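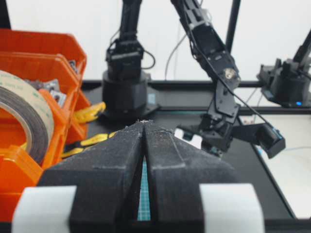

## Unit 4: Visitor flow at small island destinations

Course notes, B. Ostrowski. Read before the seminar on 6th March.

**4.1 Terms**

- *Carrying capacity*: the highest number of visitors a site can take in one day without lasting damage to paths, water supply or plant cover.
- *Day visitor*: arrives and leaves on the same date. Not counted in bed-night figures.
- *Dwell time*: minutes between entry and exit at a single site.

**4.2 Worked case: Plirilthorpe**

The island has 926 residents and one ferry landing. On the peak day in September it received 2708 day visitors. Divide visitors by residents to get the daily load ratio, then repeat using the number of beds. The two results differ widely - use the first for water and waste, the second for lodging.

The crater path is limited to 100 people per hour. The harbor museum admits 200. Ferry arrivals are bunched, so the path limit is reached well before the museum limit.

**4.3 Measures**

1. Staggered sailings.
2. Timed entry at the path gate.
3. A second landing at Risen, on the north shore. Costs are in the Štěpánek report, chapter 2.

**Task.** Pick one measure and estimate its effect on dwell time at both sites. Show all steps. Two pages at most, tables not included.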